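白い色のひみつ　どうして雪も紙もさとうも白いの？

こんにちは！　みんな、色えんぴつの白って使ってる？　わたしは子どものころ24色のセットを持っていたんだけど、白だけがいつまでも新品みたいに長いままでした。赤や水色はどんどんちびていくのに、白はけずった覚えもあんまりない。白い紙に白でかいても見えないもんね。だから長いあいだ、わたしは白のことを「色がついていないところの色」くらいに思っていました。

でも、ちょっと変だなと思ったのが雪の日です。雪は氷のつぶでできているって学校で習うでしょう。氷ってすきとおっているよね？　コップに入れる氷は向こうがわが見える。なのに、それが空からふってきてつもると、まっ白。どこで白くなったんだろう。空の上でだれかが絵の具でもまぜているのかな、なんて妹と話して、二人で雪をスプーンですくって、家の中でずっと見ていました。とけたら、ただの水でした。白いものはどこにも残っていません。えーっ！　ってなりました。

今日はその「えーっ！」の話をします。

まずは光の話から

色の話をするには、先に光の話をしないといけません。まっ暗な部屋では、赤いボールも青いボールも色がわからないよね。色が見えるのは、電気や太陽から出た光がものに当たって、はね返って、わたしたちの目に入ってくるからです。

太陽の光は、とくに色がついていないように見えます。ところが、この光にはいろんな色の光がまざっています。まざっているものがほぐれて見えるのが虹です。雨つぶの中に入った光が、中で曲がって、はね返って、また曲がって出てくる。そのとき、赤い光と青い光では曲がり方がちょっとだけちがうので、色がわかれてならびます。日本では虹は7色ってよくいうけれど、本当はさかい目がなくて、赤からむらさきまで、なめらかにつながっています。国や時代によって「虹は5色」「6色」と数えるところもあるんだよ。おもしろいよね！

さて、そのいろんな色の入った光が、赤いリンゴに当たったとします。リンゴの皮は、青や緑の光をたくさんすいこんで、赤い光を多めにはね返します。目にとどくのがおもに赤い光だから、赤く見える。葉っぱは緑の光を多めにはね返すから緑に見える。黒いものは、どの色の光もほとんどすいこんでしまうから、目にとどく光がとても少ない。

じゃあ、白いものは？

もうわかった人もいるかな。白いものは、どの色の光もあまりすいこまないで、だいたいぜんぶはね返しています。ぜんぶの色がまざったまま目にとどくので、白く見えるんです。つまり白って、色がないどころか、色がいちばんたくさん入っているんだね。これを知ったとき、わたしは色えんぴつの白に「ごめんね」って思いました。 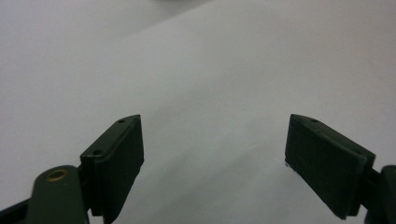
なめらかな白い面と、こい緑色。となりにこい色があると、白の明るさがよくわかるね。

かがみと白い紙は、どこがちがう？

ここで「あれ？」と思った人、するどい！　光をほとんどぜんぶはね返すものなら、ほかにもあるよね。そう、かがみです。かがみだって、どの色の光もよくはね返します。なのに、かがみは白くなくて、自分の顔がうつる。どうしてかな。

ちがうのは、はね返し方です。

たいらなゆかにボールをまっすぐ投げると、ボールは決まった向きにはねるでしょう。かがみの表面はとてもたいらなので、光もきちんと決まった向きにはね返ります。顔のおでこから来た光、鼻から来た光、口から来た光が、順番をくずさないで目までとどくから、顔の形がそのままうつるんです。

今度は、でこぼこの石だらけの地面にボールを投げるところを考えてみて。どっちにはねるかわからないよね。右に行ったり、左に行ったり、自分の足に当たったり（わたしはよく当たります）。白い紙もこれににています。紙は、指でさわるとすべすべだけど、けんびきょうで見ると細い糸みたいなものがからみ合って、もじゃもじゃしています。そこに光が当たると、あっちにもこっちにもはね返る。おでこの光も鼻の光もごちゃまぜになって、形はわからなくなり、色もぜんぶまざったまま。それで、ただ白く見えるというわけ。

光があちこちにはね返って広がることを「散乱（さんらん）」といいます。むずかしい字だけど、「ちらばって、みだれる」と読めば意味はそのままだね。

雪とさとうと、あわのなぞ

では、雪にもどりましょう。

氷のかたまりがすきとおっているのは、光がすうっと通りぬけるからです。でも、よく見ると、氷のふちのところはきらっと光っていない？　空気と氷のさかい目では、光のほんの一部がはね返るんです。一回だけなら、ほんの少し。たいしたことはありません。

雪は、小さな小さな氷のつぶが、空気をはさんでたくさん集まったものです。光が入っていくと、空気から氷へ、氷から空気へ、また氷へ……と、さかい目だらけ。そのたびに少しずつはね返ったり曲がったりして、最後には光がばらばらの向きに出てきます。はい、散乱です！　氷はどの色の光もあまりすいこまないので、色はまざったまま。だから白い。空の上で絵の具をまぜている人は、いなかったみたいです。

同じしくみのものは、台所にたくさんあります。

氷さとう。大きなつぶはすきとおっているのに、くだいて粉にすると白くなる。

塩。ひとつぶだけを黒い紙の上にのせて虫めがねで見ると、すきとおった小さなサイコロみたい。でも山にすると白。

たまごの白身。生のときはとろんとして、ほとんど色がないのに、あわ立てるとメレンゲになって、まっ白。これはあわがたくさんできて、空気とのさかい目がふえるからです。

せっけんのあわも同じです。せっけんがピンクでも緑でも、よくあわ立てるとあわはほとんど白になるよね。お風呂で見たことある？　わたしは緑のせっけんから白いあわが出るのがふしぎで、緑のあわを作ろうとして一個の半分くらいをむだにして、しかられました。

牛乳が白いのも散乱のおかげ。水の中に、目に見えないほど小さな油のつぶや、たんぱく質のつぶがたくさんうかんでいて、それが光をちらします。空の雲は、水や氷の小さなつぶの集まりです。雲の底が灰色に見えるのは、ぶあつい雲の中で光がさんざんはね返って、下までとどく分がへってしまうから。黒い水が入っているわけじゃないので安心してね。

やってみよう　白を消す実験

用意するものは、コピー用紙の切れはしと、水と、サラダ油。それから、字の書いてある新聞かチラシです。

紙の切れはしをチラシの上に置きます。下の字はあまり見えませんね。そこに油を一てき落として、少し待ちます。油がしみたところだけ、下の字がすけてくるはずです。水でもやってみて、どっちがよくすけるかくらべてみよう。

なぜすけるかというと、紙のもじゃもじゃのすきまにあった空気が、油に入れかわるから。空気と紙のせんいのさかい目では光がよくはね返るけれど、油とせんいは光の曲げ方がわりとにているので、さかい目があってもあまりはね返りません。光がちらばらないで通っていくので、白さがへって、すきとおってくるんです。

水をつけた紙は、かわくとまた白くなります。空気がすきまにもどってくるからだね。油のほうは、なかなかもどりません。つくえに油がつかないように、下に皿をしいてからやってください。（わたしの国語の教科書には、今も丸いすけた窓があります。）

白はいくつもある

ところで、白はひとつだと思う？

フィサリという町に、ムワイポポという紙のお店があって、そこには白い紙の見本帳がおいてあります。白い紙だけで57まい！　はじめて見たときは、ぜんぶ同じじゃないかと思いました。でも、2まいならべてみると、片方がちょっと黄色っぽい。もう片方は青っぽい。べつの1まいを持ってくると、さっき「まっ白だ」と思った紙が急に灰色に見えてくる。だんだん何が白なのかわからなくなって、目がぐるぐるしました。

わたしたちの目と頭は、まわりとくらべて「いちばん明るいこれが白だな」と決めるのが得意です。夜、オレンジっぽい電気の下で紙を見ても、ちゃんと白い紙に見えるよね。でも、紙にとどいている光はオレンジっぽいんだから、はね返ってくる光だってオレンジっぽいはず。頭が「今はまわりがぜんぶオレンジだから、その分を引いておこう」と、勝手に計算してくれているんです。すごい仕事をしているのに、本人はぜんぜん気づかない。

だから、白っぽいつくえを見て「白い」と思っても、もっと白い紙を一まいおいたら「あ、灰色だった」となることがあります。青いペンみたいに色のはっきりしたものなら青だとすぐ言えるのに、白に近い色は、となりに何があるかで答えがゆれるんだね。家の中で、白いものの上に白いものをおいて、どっちがより白いか見くらべてみてください。お皿と豆腐とか、まくらとティッシュとか。わたしの家では豆腐が負けました。

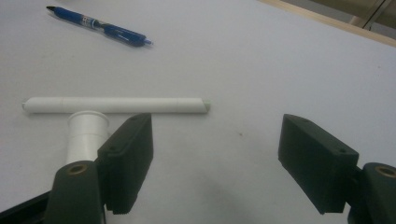
白い絵の具は何でできている？

すきとおったものでも、細かくすると白くなる。このしくみを上手に使っているのが絵の具です。

むかしの人も、白い絵の具をほしがっていました。やく2,000年前のローマでは、鉛（なまり）という金属から作った白が使われていました。とてもきれいな白なんだけど、鉛は体に毒なんです。顔にぬるおしろいにも使われたことがあって、体をこわす人がいました。今はおしろいに使うなんてとんでもない、ということになっています。

日本の絵では、貝がらをくだいた粉の白がよく使われてきました。「胡粉（ごふん）」といいます。カキやハマグリの貝がらを、細かく細かくすりつぶして作ります。ひな人形の顔のやわらかい白も、この胡粉をぬって作ることがあるよ。貝がらを海で拾ったら、あの白いおひなさまの親せきだと思って見てみてください。

今の白い絵の具やペンキに多いのは、酸化チタンという粉です。光を曲げる力がとても強いので、うすくぬっても下の色をよくかくします。ペンキにも、プラスチックにも、日やけ止めにも入っていることがあります。日やけ止めをぬりすぎると顔が白くなるのは、そういうわけです。

白い絵の具と、水にとけるすきとおった絵の具をまぜると、にごった感じになるよね。図工の時間に、空をぬろうとして青に白をまぜたら、すきとおった空がもったりした空になった、という人もいるんじゃないかな。白い粉が光をちらすので、下の紙まで光がとどかなくなるんです。すきとおった感じを残したいときは、白をまぜるかわりに水を多くして、紙の白を使うといいですよ。

テレビの白は、まぜた白

もうひとつ、べつの白があります。テレビやタブレットの画面の白です。

あの画面には、白い粉はぬってありません。画面は、赤、緑、青の小さな光がぎっしりならんでできているものが多くて、三つがいっしょに光ると、目にはまざって白に見えます。小さすぎて、はなれて見るとつぶのひとつひとつがわからないんだね。

ここで、クルーソンに住むおいっ子に言われたことがあります。「ぼくは赤と緑と青の絵の具をまぜたけど、白にならなかった。どろ色になった」。うん、わたしもやった！　絵の具は、まぜるほど光をすいこむ仲間がふえるので、目にとどく光がへって暗くなっていきます。光のほうは、重ねるほど目にとどく光がふえるので、明るくなっていく。同じ「まぜる」でも、足し算と引き算みたいに反対なんです。

こまを使うと、光のまざり方に近いことができます。厚紙を丸く切って、ケーキみたいに分けて、赤、緑、青にぬって、まん中につまようじをさして回します。速く回すと色がまざって見えます。ただ、まっ白にはならなくて、うすい灰色くらいになることが多いです。ぬった色は光をすいこんでいるから、しかたないんだ。わたしは灰色でもけっこううれしかったです。

白いと、すずしい？

夏の暑い日に、黒い服と白い服、どっちを着たい？　黒いものは光をたくさんすいこんで、その分あたたまりやすい。白いものは光をはね返すので、あたたまりにくい。暑い地方で家のかべを白くぬる町があるのも、それが理由のひとつです。

雪や氷が白いことは、地球全体にとっても大事です。北のほうの海にうかぶ氷は、太陽の光をたくさんはね返しています。氷がとけると、下から暗い色の海が出てきて、今度は光をすいこむ。すると海があたたまって、また氷がとける。白いところがへると、あたたまり方まで変わってしまうんですね。

スキー場で顔が日にやけるのも、雪のはね返しのせいです。12月にスカストウへ遊びに行ったとき、ぼうしをかぶったから平気だと思っていたら、あごの下が赤くなりました。下からも光が来るんです。そりで遊ぶ人は、あごの下にも日やけ止めをわすれずにね。

さて、白いものさがしの宿題です。金曜日に学校から帰ったら、へやの中をぐるっと見て、白いものの白さを自分の言葉で書いてみてください。「雪みたいな白」「ごはんみたいな白」「歯みがき粉の白」。つるつるした白と、ざらざらした白でもちがって見えるよ。木のつくえの上にある白は、青いふとんの上にある白とくらべてどうかな？
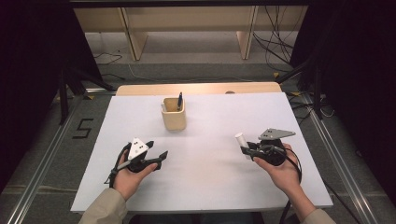
キプロノ・バラサさんからは、こんな質問がとどきました。しろくまの毛も、すきとおっているのに白く見えるんですか、それとも中に白い粉が入っているんですか。

いい質問！　答えは「すきとおっているほう」です。しろくま（ホッキョクグマ）の毛には、色のもとになるものがほとんど入っていません。一本だけぬいて見ると、すきとおった感じがします。それが何本も集まって、毛と空気のさかい目で光がちらばるから、あんなに白く見えるんです。外がわの長い毛の中には空どうもあって、そこでも光がちらばります。そして、毛の下のひふは黒い！　鼻の先を見ると、黒いでしょう。

年をとった人のしらがも、ちょっとにています。かみの毛の黒や茶色のもとがなくなると、毛のもともとの、色のない感じが出てきて、光がちらばって白く見えます。おじいちゃんの頭に白い絵の具は入っていません。

白い花はどうかというと、花びらの中には細かい空気のすきまがたくさんあります。だから、うすい花びらを指でそっとつまんで、すきまの空気をおし出すと、そこだけすきとおったりします。道に落ちている花びらでためしてみてね。さいている花はそのままにしておいてください。

さんかようという花は、白い花びらが雨にぬれるとガラスみたいにすきとおることで知られています。さっきの紙と油の実験をやった人なら、どうしてか見当がつくかな。わたしはまだ本物を見たことがなくて、いつか雨の日に山へ見に行きたいと思っています。長ぐつも買いました。

お問い合わせ　｜　文章の無断転載はご遠慮ください　© 白い色のひみつ　｜　ページの先頭へもどる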